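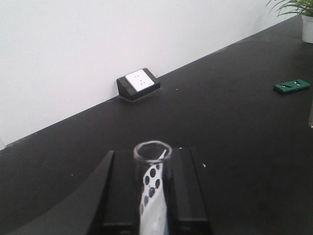
Last modified: February, 12:40

3.2 Rinsing and storage of glassware

Water samples from the Yin and Walik catchments were kept in glass bottles until they could be tested for dissolved phosphate. Phosphate sticks to glass, and many household detergents contain it, so the way bottles are washed can affect low readings. In an earlier round at Ninarora we found that blanks stored in bottles washed with detergent gave higher values than blanks stored in new bottles.

All bottles used in the present work were soaked overnight in dilute hydrochloric acid and then rinsed, first with tap water and then with deionised water. They were left upside down to drain and capped as soon as they were dry. No detergent was used at any stage. Rinsing was done at a bench sink of the ordinary laboratory type (Figure 2). 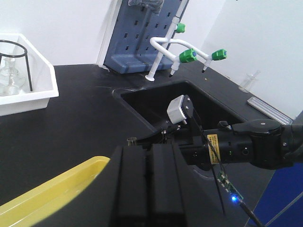
Figure 2. Bench sink with white faucet assembly, green valve handles and a pegboard drying rack on the wall behind.

Bottles were given a number and kept to one catchment for the whole season – a Yin bottle was never filled with Walik water. In total 153 bottles were in use. Each held 100 ml and was filled to the shoulder, leaving a small air space under the cap. Samples were stored in the dark and tested within 12 hours of collection. Those that could not be tested in time were thrown away and the site was visited again.

One blank of deionised water was carried with every batch and treated in the same way as the samples. Where a blank read above the detection limit, the whole batch was left out of the analysis. This happened with 2 batches, both from Walik, and the loss does not change the seasonal pattern described in Section 4. Readings were entered in Prulix on the day of testing and checked against the paper sheets at the end of each month.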